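Working a Kitchen Shift Next to the Robot: Tips from the Soltcombe Staff Kitchen

Since May the dishes at Soltcombe have been shared between people and a two-armed robot, which the crew calls Trolleck. The kitchen feeds 14 people at lunch. These notes were put together by Damilola Bashir for anyone covering a shift, and most of them work in any kitchen with a machine in it.

Scrape before you stack. Trolleck rinses poorly around dried rice and egg. A rubber spatula kept by the bin takes care of both.

Put things back in the same spot. People used to leave the dish rack wherever there was room. Now it goes in the sink or on the counter to the right of it, and nowhere else. The same goes for the soap.

Keep knives out of the shared wash. They are washed by hand, dried and put away by the person who used them.
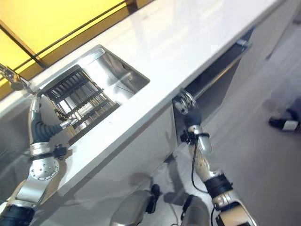 One arm at the dish rack, the other on the dishwasher drawer.

Stay clear of the drawer side while the arms are moving. If you need a cup, ask the person on shift to pause the run -- don't reach across. Wipe up drips on the floor before you start it again.

Wipe the counter by hand. A damp microfiber cloth and a drop of dish soap will do for a glossy white top. Dry it with a second cloth or it streaks. Skip scouring powder in the steel sink too, and rub along the grain.

The work has changed more than the hours have. Olanrewaju Akpan used to spend most of the afternoon at the sink. He now does the vegetable prep for the next day and checks the clean plates as they come out. He likes the prep. He misses having the radio to himself, and he still washes the big pots, which are too heavy for the arms.

Two people share the checking so that one person isn't stuck listening for the stop tone all afternoon. Swap at 2:30. Write down anything that came out dirty, with the time, on the sheet inside the pantry door. Aliyu, our service company, reads the sheet at each visit and wants the plain facts: what it was, where it sat, what was stuck to it.

Spare cloths are in the bottom drawer by the pantry. For a fault that won't clear, call extension 822.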